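Skarport Work Table, White Top

Fixed-height table for packing, sorting, light assembly and general shop use. Made by Cledum. Sold as a single table or in joined runs.

Height 731 mm. Depth 600 mm. Weight 37 kg for the single table with its underframe.

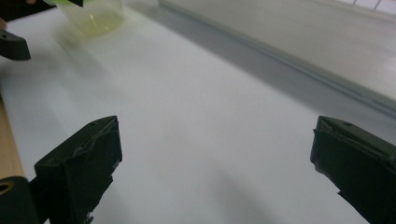
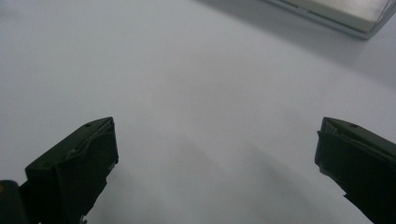

The Skarport is a plain table for people who work sitting down or on a low stool and need the whole top to themselves. There is no drawer under the front edge and no shelf above the back, so you can work from either long side. We sell it with one top color, white, in one smooth finish. Both pictures show how plain the surface is, with no grain or pattern to hide a dropped screw or a bit of thread. Shadows still show on it, and the first picture has some soft gray ones low in the middle. If you do close work, put a lamp on each side instead of a single one overhead. People who find plain white tiring under strong light usually lay a gray mat over the part they use most, and we stock one cut to the depth of the table.

Using it against a wall

The table can stand free or against a wall. When it stands against a wall, small parts can roll off the back, and a back strip is sold separately for this. It clips to the underframe and comes off without tools. Order the strip in the same length as the table. Strips for joined runs come in sections and meet at the joints between tables.

Leave a gap behind the table if you need to pass power cords down. A finger's width is enough for ordinary cords. The back strip has a notch at each end for the same purpose, and the notch can be closed with the plug in the parts bag.

Frame and feet

The underframe is powder-coated steel in light gray. The legs are set in from the ends so that a chair can be pulled up at the corner. Each foot has a screw leveler. Turn the leveler by hand to take up the slack, then use the flat wrench in the parts bag to lock it. On a sloping floor, start with the foot at the lowest point and work around.

Casters are not offered for this model. If you need a table that moves, see the Lustari cart, which has the same working depth and a brake on two wheels.

Joining tables

Tables can be joined end to end with the bracket kit. One kit joins two tables. The longest run we recommend is 3,000 mm. Past that the tops are hard to keep level with each other, and it is better to leave a walkway and start a new run. Joined tops meet in a straight seam. The seam is flush if the levelers are set properly, but you will be able to feel it with a fingernail, and it is best to plan the work so that paper is not written on across it.

Loosely fit all the bracket bolts first. Level the run. Tighten the bolts last.

Cleaning

Wipe the top with a soft cloth and warm water with a little dish soap. Dry it afterward. For tape residue, use a citrus-based remover on the cloth, leave it for a minute, and wipe again with soapy water. Pencil comes off with an ordinary white eraser. Do not use scouring pads or powder cleaners. They dull the finish, and the dull patch shows when light comes in low from a window.

Dark rubber can leave gray marks if it is dragged over the top. Most of these come off with the eraser. Ballpoint ink should be dealt with the same day.

Do not cut directly on the surface, and do not put hot glue guns or soldering irons down on it without a stand. Damage from blades and heat is not covered by the warranty.

What comes in the box

The top and the underframe ship in separate cartons. The top is packed face down between two sheets of card. Open it on the floor, leave it face down, and bolt the underframe to it there before turning the table over. This takes two people. The parts bag has the frame bolts, four levelers, the flat wrench and two notch plugs. You will need a 5 mm hex key, which is not included.

Check the corners of the top before you sign for delivery. If one is chipped, write it on the delivery slip and contact us, and we will send a new top without asking for the frame back.

Ordering

Orders of one to four tables ship from stock. Larger orders are made up in batches and the next batch closes in July. Trinity Escobedo handles orders for schools and workshops and can quote for a full room if you send a sketch with the door and outlet positions marked. Corinne Pruitt handles spare parts. Please have the table label ready when you write to her; it is on the inside of the left rear leg.

The older Wattanapong table used a different bolt pattern. Its tops and frames cannot be mixed with Skarport parts, but the gray mat fits both.

Accessories

Back strip, by length
Bracket kit for joining two tables
Gray mat, 600 mm deep
Spare levelers, set of four
Replacement top, white

Contact orders or spare parts | © Cledum | Back to top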